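4.2 Sorting on the bed: where the clean washing waits

Of all the places in the home where laundry gathers, the bed turned out to be the one our households had most to say about. We had expected the kitchen table to win, or the back of a chair. In the diaries, though, the bed comes up again and again, and often with real affection. It is wide, it is soft, it stands at a height that suits most backs, and it has one lovely property that no table can match: it must be cleared before anybody can sleep. Several diarists described this as a deadline they set themselves on purpose. One wrote that she tips everything out at four in the afternoon "so that I can't pretend it isn't there".

The diaries cover 61 households in the two neighbouring districts of Delov and Ronov, and between them they record 272 separate sessions of sorting and folding. We call a session anything from the moment clothes are put down in one spot until the last of them is moved on, even if the person wanders off to cook or answer the door in the middle. Many did. Interrupted sessions are some of the most interesting material we have, and we return to them in 4.4.

What struck us first was how little agreement there is about where to begin. Tiwari's early study of household linen treats folding as a matter of size, with large flat pieces first and small ones last. Some of our diarists do work that way, and they tend to be firm about it. A larger group starts with whatever is on top. A third group, and we must admit to a soft spot for them, starts with the thing they like best. A scarf, a good shirt, a child's favourite pyjamas: one pleasant item is pulled out and folded with care, and the dull socks follow after it.

Pattern matters here far more than we had guessed. Clothes in plain dark colours melt into one another once they are heaped up, and people spoke of "digging" or "fishing" for a black jumper among black trousers. A bold check or a bright print can be found at a glance. It also gives the eye a ready-made guide when folding, as the lines of a check show straight away whether an edge has gone askew. Figure 6 gives a good idea of how much pattern can be in play at once, with a houndstooth piece held over a flowered sheet and the darker clothes heaped beyond it.

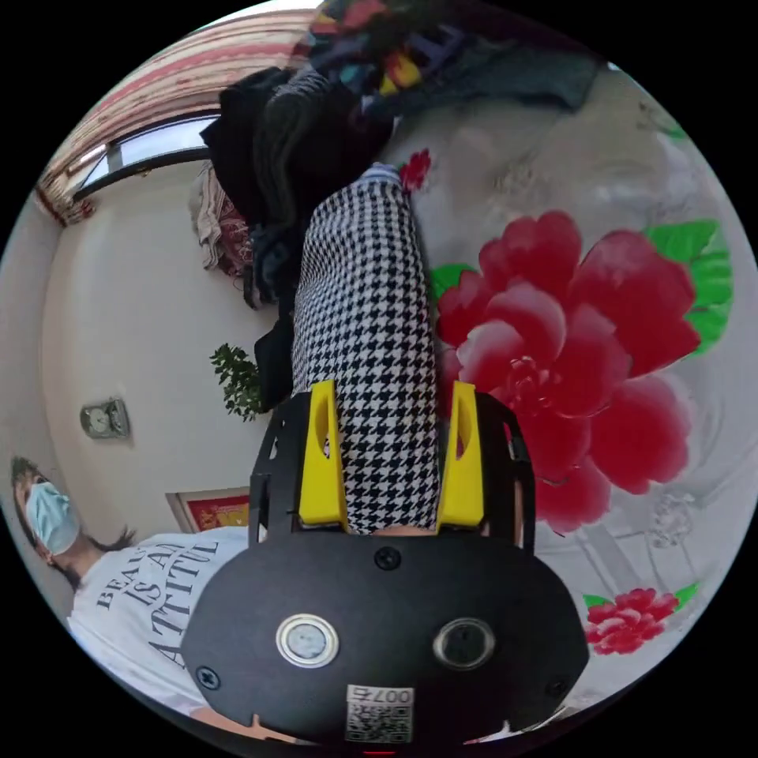

Vol. 6, No. 2

Figure 6. Folded houndstooth fabric above a floral sheet, with a pile of clothing further up the bed.

The sheet itself deserves more attention than it usually gets. In the writing on domestic work, the surface under the clothes is nearly always treated as blank, a sort of stage on which the real objects are handled. Our diarists did not see it like that at all! A large motif such as a peony was often pressed into service as a marker. "Shirts go on the big flower," wrote one man in Ronov, "and things for upstairs go by the pillow." Another household had striped bedding and used the stripes as lanes, one for each member of the family. These little systems are rarely spoken aloud, and in two homes the partners found out only through the diary that they had been using different ones for years.

Plain bedding has its defenders too. People with pale, unpatterned sheets told us that they could spot a stray sock or a loose button more easily, and that a busy print "swallows" small things. We have no wish to settle the matter. Both camps are describing the same piece of work, which is telling one cloth from another quickly enough to keep going, and both have found a way that suits the bedding they own.

The heap is the other half of the story. We began by thinking of it as the thing to be got rid of, and we recorded its height with some care in the first weeks. The diaries soon taught us to look at its shape. A heap that has been worked from one side develops a sort of cliff, with sleeves and hems hanging down its face, and the hanging parts are what gets pulled next. A heap worked from all round stays low and spreads out. The cliff sort is faster at the start, according to those who timed themselves, but it is prone to landslides, and a landslide on to finished piles was the most common complaint in the whole set of diaries.

Handling differs as well. Some people lift a garment high and let it fall open before folding it on the bed. Others keep whatever fold it already has and build on that, which works nicely for scarves, tea towels and other simple shapes and badly for anything with a collar. The second habit was more common in December, when the heaps held more thick knitwear and fewer shirts. Grinham's notes on winter washing mention something similar, and it would be well worth following up across a full year.

We also asked what else is in the room. Bedrooms are seldom given over to laundry alone, and the answers were full of curtains, clocks, house plants and pictures on the wall. Clocks were mentioned with surprising frequency. Several diarists glance at one at the start of a session and again at the end, and take pride in the difference. Windows came up nearly as often. Daylight is prized for telling navy from black — a task that defeated almost everyone under a ceiling lamp — and some households carry the darks to the window in a bundle before they begin.

One last point belongs here before we turn to cupboards and drawers. The final few items in a heap take far longer, piece for piece, than the ones at the start. They are the odd socks, the garments nobody will claim and the things that need a button sewn on. In most homes they are moved to the chair, where they may stay until the next wash. We treat the chair in section 4.3.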